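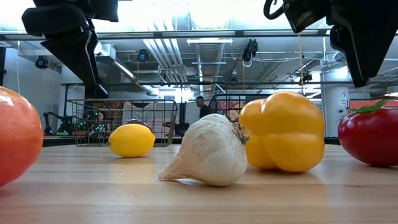

Accueil > Projets soutenus > Hollusero > Rapports d'avancement

Hollusero, rapport d'avancement : période close fin février

Rédaction : Tumaini Mfinanga
Destinataire : Jarosław Sikora, fonds Vidcombe

1. Rappel de l'objet

Le projet Hollusero porte sur le tri de fruits et légumes sur table, avec rangement en paniers grillagés. La subvention couvre l'aménagement du poste de travail, l'achat du petit matériel et la constitution d'un jeu de séquences annotées. Le présent rapport traite de la deuxième période. Les dépenses détaillées font l'objet d'un tableau envoyé séparément par Zaid Srour.

2. Aménagement du poste

Le poste est installé dans la halle de Stiltstead, à l'emplacement prévu dans la convention. Nous avons gardé la table en bois. Le plateau clair donne un contraste suffisant avec la plupart des articles, mais il renvoie la lumière du plafond. Deux essais ont été faits avec un éclairage réduit. Le reflet diminue sans disparaître, et les teintes pâles deviennent plus difficiles à distinguer. Nous sommes revenus à l'éclairage d'origine et l'avons laissé tel quel jusqu'à la fin de la période.

Les paniers sont en fil métallique. Les bacs pleins envisagés dans le dossier initial ont été abandonnés : on ne voyait pas leur contenu depuis le côté, et il fallait les vider pour vérifier chaque rangement. L'écart de prix est de 15 euros par panier. Il est absorbé par la ligne « petit matériel ».

3. Articles utilisés

La liste validée en début de projet comprenait des articles de forme régulière. Elle a été élargie à des formes moins simples : ail en tête entière, poivron jaune, tomate avec son pédoncule, citron, articles en forme de citrouille. L'ail est celui qui demande le plus de soin. La peau est fine, la pointe s'effile et les racines sèches s'accrochent au fil des paniers. Le poivron pose une autre question, celle de l'orientation : posé debout ou couché, il n'occupe pas la même place et les consignes de rangement ont dû être réécrites en conséquence.

Pour les articles ronds, la difficulté est le roulement au moment de la pose. Yeison Usuga a rédigé une consigne courte : poser d'abord les plus gros au fond, puis caler les petits contre eux. Elle est appliquée depuis le milieu de la période.

4. Séquences enregistrées

Au total, 743 séquences de rangement ont été retenues après relecture. Les séquences écartées le sont pour l'un des motifs suivants :

- article sorti du plateau ;
- panier déplacé en cours de rangement ;
- image trop floue pour l'annotation.

Le troisième motif reste le plus fréquent. Il concerne surtout les vues rapprochées, lorsque l'article est soulevé. Le citron jaune y est souvent brouillé sur les bords alors que le reste de la table est net. Cyprian Szewczyk propose de conserver ces vues quand la couleur et la position restent lisibles, et de les signaler par une étiquette distincte. Nous demandons l'accord du fonds sur ce point avant de reprendre les annotations.

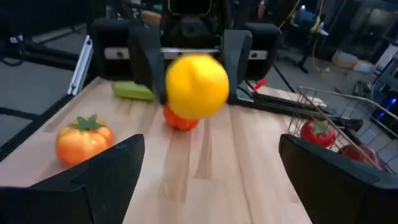 5. Difficultés et retards

Le calendrier a glissé de deux semaines. Le retard vient de la livraison des paniers, puis de la reprise des annotations faites avec l'ancienne liste d'articles. Le logiciel Lu, utilisé pour la relecture, n'acceptait pas deux noms proches pour des objets orange de tailles différentes. Les noms ont été corrigés à la main.

6. Suite prévue

Six points sont inscrits pour la période suivante. Les deux premiers sont la rédaction définitive de la consigne de pose et l'essai d'un revêtement mat sur une moitié du plateau. Les autres figurent dans le plan de travail déjà transmis et n'ont pas changé. Aucun financement complémentaire n'est demandé à ce stade.

Contact : secrétariat du projet Hollusero, Stiltstead | Tous droits réservés | Haut de page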